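Skip to content
Shop Repairs Journal Take part Stockists Contact

Take part > Open calls > Wear and wash panel

We use cookies to remember your basket and to see which pages get read. Accept all | Manage settings

Wanted: doubtful people to wear and wash ordinary clothes

Lebrun is looking for adults in Canada to join a home wear panel beginning in November. We want to find out whether the words printed on clothing labels mean anything once the garment has been through a real household's laundry. Our working suspicion is that a good many of them don't.

You know the words. Pre-shrunk. Colourfast. Easy care. Anti-pill. We have used a couple of them ourselves, on the strength of a supplier's certificate, and the certificate came from a lab that washes everything at one temperature, with one detergent, and dries it flat. We don't know anyone who lives like that.

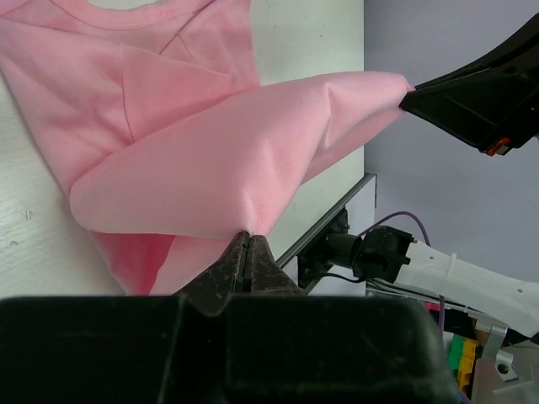

The panel will cover everyday cotton and knit basics in adult sizes. Each person gets a parcel of garments from several makers, ours included, with the labels replaced by a code. You wear them as you would your own, wash them with whatever else is in the hamper, and fill in a short diary. We would sooner have a messy diary kept by someone with two kids and a temperamental dryer than a perfect one kept by an enthusiast.

Please don't apply because you love our clothes. Our last panel, Posar, drew mostly on our own newsletter list. It had 401 members and 288 of them sent back a complete diary, and the diaries were so kind to us that we stopped believing them. People rated a sweatshirt "excellent" on the same page where they mentioned a hole in the cuff. We published the results anyway, with a note saying how little we thought they were worth, and that note still stands.

This time the coding, the scoring and the write-up are being done by Timon, a small textile testing outfit in Hamilton. We pay them, so you are entitled to wonder about that too. The contract lets them publish without our approval, and we will send you a copy of it if you ask.

What we ask of you

– be 18 or over with a Canadian mailing address
– do laundry at home or at a laundromat at least once a week
– wear each garment for a full day at least once a fortnight
– keep the diary for six months, including the dull weeks
– mail everything back at the end in the prepaid bag, stains and all

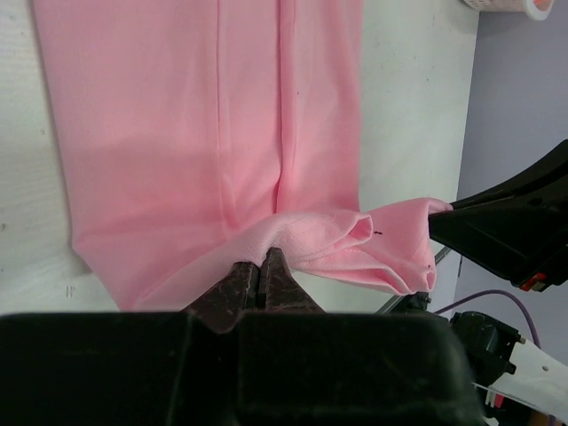 Payment is $400, half after the third month and half when the parcel comes back. We know that some studies pay in vouchers or "early access". We think that is a poor way to treat people's time, and it tends to attract the already converted. The money doesn't depend on what you say about the clothes. It does depend on the diary being filled in.

You can't take part if you or anyone in your home works for a clothing maker, a detergent company or a retailer that stocks us. Bloggers and reviewers are asked to sit this one out as well.

Diaries are kept in Brolus, a plain web form that works on an old phone. Paper copies are available on request. We collect your name, address, sizes and the make of your washer and dryer, and your contact details are deleted once the last payment has cleared.

The call opened in May 2026 and closes when we have enough suitable people. To apply, use the form on the Take part page and tell us, in a few lines, about a care label that let you down. Grumbling is welcome. We read all of it, and replies take up to three weeks.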